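Kitchen Help > Storage and Containers > Plastic

Clear plastic bowl smells after storing onion, can I save it?

mossy_kettle
Posted Jan 16, 2022

Hello to all. In December I bought a set of clear bowls from Proltex, and I kept chopped onion in one of them for two days in the refrigerator. Now the smell does not go away. I washed it three times with dish soap and hot water. It was not expensive, but I don't like to throw away things which are still good. Is there some method without strong chemicals? I have also read that vinegar makes plastic cloudy, is it true?

grestari_lane

Vinegar did not make mine cloudy, and I use it for years. The dishwasher did. Mix baking soda with a little water until it is a paste, spread it inside the bowl and leave it overnight. Pay attention to the rim, the smell likes to stay where fingers and lids touch. Rinse with cool water and let it dry in open air, one full day, without the lid. If it still smells, repeat it one time more. For me the second time was enough.

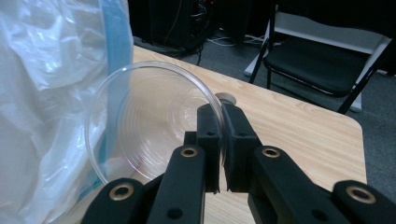
Clear bowl with a wide, smooth rim

Do not use the rough side of the sponge. Small scratches hold the smell, and after this no paste can help you.

tinpot21

just buy glass

paperlantern

I agree with the paste. You can also put the bowl in the sun by a window for an afternoon. For onion I now keep one old jar and nothing else goes in it.

Related topics
Turmeric stain on white spatula
Which lids fit Fernulden jars?
Freezer bags or boxes for soup
How to remove label glue from plastic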